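Kuvora compares grip pads on soft fruit

22 May 2022

Kuvora has published first results from a comparison of two jaw linings for its hand-held grippers, using whole fruit as the test load. The trial covered 491 grasps, made by operators working with one gripper in each hand.
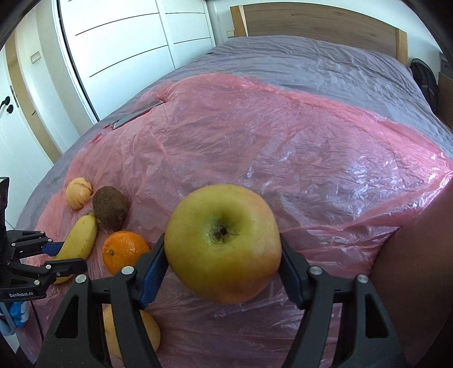 Each grasp was logged with jaw opening, closing force and hold time. Korkor Ankrah, who ran the trial, said 212 of the grasps were repeated with a smooth lining, at the same closing force as the ribbed one. The smooth lining slipped more often on citrus. On apples the difference was too small to report.

Folke Myklebust, responsible for the controller, said the force limit had been lowered in March after early runs bruised the bananas. A second controller, the Trnka, will be tested against the present unit over around 2,008 further grasps. 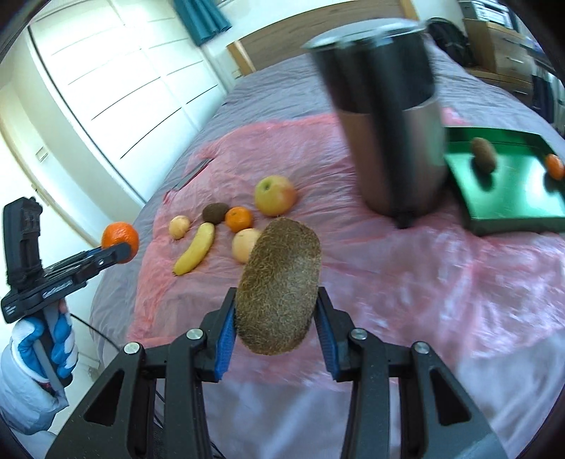
Kiwi fruit held upright between ribbed blue pads, with a mandarin in the second gripper.

The full table of results, with force curves for all 4 operators, will be released once the Trnka runs are complete. Pad drawings are available from Kuvora on request.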